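27 Jul 2023

Glue trials again, and I've got it all over my sleeves. Kelly wants the repair copies of the Kutside parish registers back before she goes on leave, so I'm finally settling which wheat starch paste we use for the spine linings. I've been going back and forth on this since March!

Made up two batches this morning. The first was the Plistell starch, cooked slowly with 450 ml of water and stirred till my arm went dead. It came out lovely, glossy, a bit like custard (please don't leave it near the kettle again, Pak-hei). The second was the old Polák powder from the back of the cupboard, which went lumpy and needed sieving 3 times before I'd let it anywhere near Japanese paper. Smells all right though.

Pasted up strips on offcuts of calf and linen and put them under boards. Renu reckons I'm still brushing out too thick, and looking at the edges she's got a point. Thinner next time, and work from the middle outwards.

Iñaki rang about the marbled endpapers. He can match the blue but not the red, so we may have to tone a plain sheet ourselves. Must ask Brijesh where he put the good watercolours. 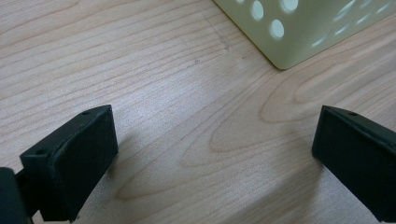

Can the paste be kept overnight? Covered and in the fridge it will do for a couple of days, but sieve it again before use and chuck it if it smells sour.

Peel tests tomorrow once the strips have had a proper night under weight. Need more blotters, we're down to the scruffy ones. Also the Prarker brush is shedding hairs, so I'm using the old hog one till a new one turns up.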